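Hovitz White Table, Large — Review

Posted October 11, 2021 by Yu-ting Chu

I bought this table in April to replace two smaller desks that never lined up. It was sold under the Hovitz name and cost a little over 400 dollars with delivery. It gets used for everything, so this is a review of how it holds up to ordinary clutter.

Size and surface

The top is big enough that we stopped putting things away. A backpack and the vases live along the back, and there is still plenty of room in front for remotes, the keypad with the light blue buttons and whatever else gets dropped there.

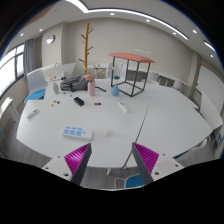

Cleaning

A damp cloth handles most of it. Coffee left overnight needed a second pass with dish soap. Marker is harder — one line from a board game session is still faintly there.

Small things

White is good for finding colored bits. A red or blue bottle cap stands out from across the room. Clear things are another matter, and I have put my elbow on more than one of them.

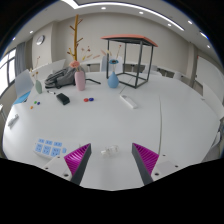

Kuo-hua Chow wrote in to say that his has yellowed a little on the side nearest the window, and that he would pick the gray top if he were buying again. Mine sits away from direct sun and I have not seen any change.

Assembly took two of us about 3 hours. The legs need retightening after the first month. I would buy it again at the same price, though the delivery window was 5 days long and they used all of it.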